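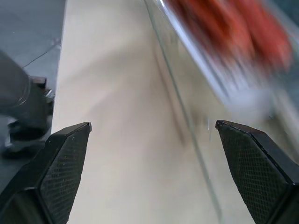
Do we keep the Prernel gripper kit after the trial? For another month at least, on the current terms.

10th June. Went through the Haltska quote again with Ánh. The kit is fine, the service plan is what costs. Pads are listed at 2,000 cycles and come in packs of 12. Our log stands at 204 on the present pair, so too early to say anything about wear.

Setup took nearly nine minutes, most of it the wrist connector – the manual shows the old pinout. Wrote to Haltska for the right page.

Grip force setting resets to default after a power cycle. Check it before each run until they send the update.

Dendby's offer is open until October. Ánh to ask them for a loan unit.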